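Section 4. Choosing a first chore

The Botden two-arm kit can carry out some kitchen and bench chores unattended, some with a person close by, and some not at all. Read this section before teaching it anything.

4.1 Before you start

1. Check that the work surface is level and holds nothing you would mind losing.
2. Set the grip force to 300. For soft fruit, go lower.
3. Keep the load under 400 grams per arm.
4. Run the Fukura self-test and wait for the green tick.

Caution: keep hands and sleeves off the work surface while either arm is live.

4.2 What to expect

Moving dry, firm items from one container to another works well after nearly 300 taught runs. Sorting mixed items takes more – allow 2,000. Folding cloth, peeling and anything with a knife are not supported in this release.

Note: a chore learned on one surface may fail on another. Teach it again after moving the kit.

4.3 Laying out a food-sorting chore

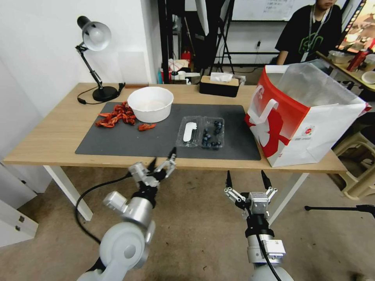
Sorting food is the hardest chore in the Rizvi task pack, and the one owners most often try too early. Start with one kind of item and add a second only when the first goes through without dropped pieces. Dried red chillies in a pile are awkward, as the fingers can pick up two at once, so teach with a single chilli set a little apart from the pile before going on. Leave blueberries until last and place them in one side of a divided container. A plain round bowl is a good target for either.

5. Save the chore under a new name in Gridley.
6. Press Stop before you clear the surface.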